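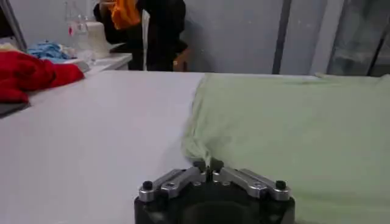
Gripper fingertips closed on a fold of the light green cloth.

Sun 16 March

Pickup sign-out, before and after school programs. Continuing from the notes on the late-room handover.

State at the start of the session: Tinton is on the Pivoveo build with the new sign-out screen. Flurkau is still on the old one and stays there until the roster sync is fixed. Paper sheets are running in parallel at both sites. The license binder copy is the paper copy until further notice, so any mismatch gets resolved in favor of paper and logged here.

Main problem is still the sibling case. When a parent has one child in the preschool room and one in the after-school room, the sign-out screen shows both names on a single card and takes one PIN for the pair. That is what we asked for. What it also does is close both attendance records with the same timestamp, even if the preschool child left from the room and the older one was still outside on the field. For billing this makes no difference. For ratio records it does, since the after-school room shows one child fewer than were physically under supervision.

Replayed the February export against the paper sheets to see how often this happens. Used the long export, 2,000 rows, Tinton only. Filtered to linked siblings in different rooms with a sign-out inside the same minute, then pulled the matching sheets by hand. 51 of those rows disagree with the paper time by more than the rounding allows. All of them are in the same direction — tablet earlier than paper. None of them put a room over ratio on paper. On the tablet record a room can look better staffed than it was, which is the wrong way to be wrong.

Tried two fixes on the test tablet.

Fix A: split the card. Each child gets a separate confirm button after the PIN. Works, times are right, but the parent has to come back to the tablet after collecting the second child. At the Tinton entrance the tablet is by the front door and the field gate is at the other end of the building. Parents won't walk back. We would get open records at close of day and staff filling them in from memory.

Fix B: keep the single card and mark the second child as "released, in transit" until the staff member in that room confirms on the room tablet. Ratio counts the child until the confirm. Costs one tap from staff. If the confirm doesn't come, the record times out after 60 seconds and raises a prompt on the room tablet. In the first version the prompt covered the whole roster, so allergy flags were hidden behind it. Not acceptable. Moved it to the strip at the bottom and it stays there until cleared.

Going with B. The timeout value is a guess and is short on purpose for testing. It will be too short in real use on rainy days when everyone is getting boots on in the hallway. Should be a per-room setting. Leave the default alone until there is a full week of logs.
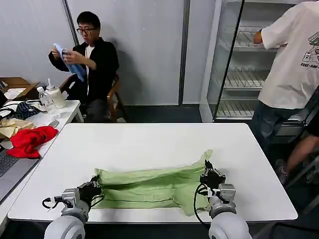
White table, pale green garment, a gripper at each end.

Roster sync, Flurkau. The nightly import from the school office file drops any child whose homeroom field is blank. Kindergarten transfers come over with a blank homeroom for the first few days, so a new child is missing from the after-school list on exactly the days when staff know them least. Staff have been writing these children in by hand at the bottom of the sheet, correctly.

Checked the import script. The blank is being read as a delimiter problem and the row goes to the reject file. The reject file is never opened by anything. Changed it as follows:

Blank homeroom now imports with the room set to UNASSIGNED.
UNASSIGNED children show at the top of the after-school list in all rooms.
Reject file, if it has any rows in it, gets mailed to the site inbox before the morning program opens.

Ran it against last month's files. All the transfers come through. One duplicate, caused by a hyphen in one file and a space in the other. Did not try to match on names. Matching on birth date plus guardian phone would catch it but guardian phone is wrong often enough that I would rather have a duplicate than a merged record. Duplicates go to the office to merge manually.

Labels. The Longo printer in the Tinton office cuts the last line of the bag label when the name wraps. The last line is the pickup authorization code, so it is the one line that matters. Dropping the font one size fixes the wrap for most names and makes the label hard to read at arm's length. Reordered the fields so the code prints first and the room name prints last. A clipped room name does no harm. Reprinted the affected labels and put them in the tray by the office door. Old labels are still on the bags; they need to be swapped at drop-off, morning program first.

Snack list still comes from a separate spreadsheet. The allergy column there and the allergy field in Pivoveo are both typed by hand from the enrollment form, which means two places to be wrong. Compared them for Tinton.

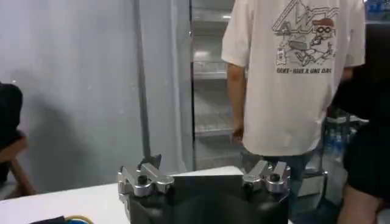
Differences were all wording ("tree nuts" against "nuts, tree") apart from one entry where the spreadsheet had a sesame allergy and the tablet had nothing. Enrollment form says sesame. Tablet record corrected and the room lead's sheet initialed. The spreadsheet should be generated from the tablet record and locked. Have not started on that.

Open:

Per-room timeout setting for fix B.
Install B on the room tablets at Tinton, keep paper running.
Flurkau stays on the old sign-out screen. Only the import change goes there.
Replay the same export with B switched on and compare against the 51.
Ask the school office whether the homeroom field can be filled with the grade when no homeroom is set.
Summer roster format is due before June and will have no homeroom column at all. Import must not treat that as every row blank.
Test tablet battery no longer holds a charge through the late room. Leave it on the cable.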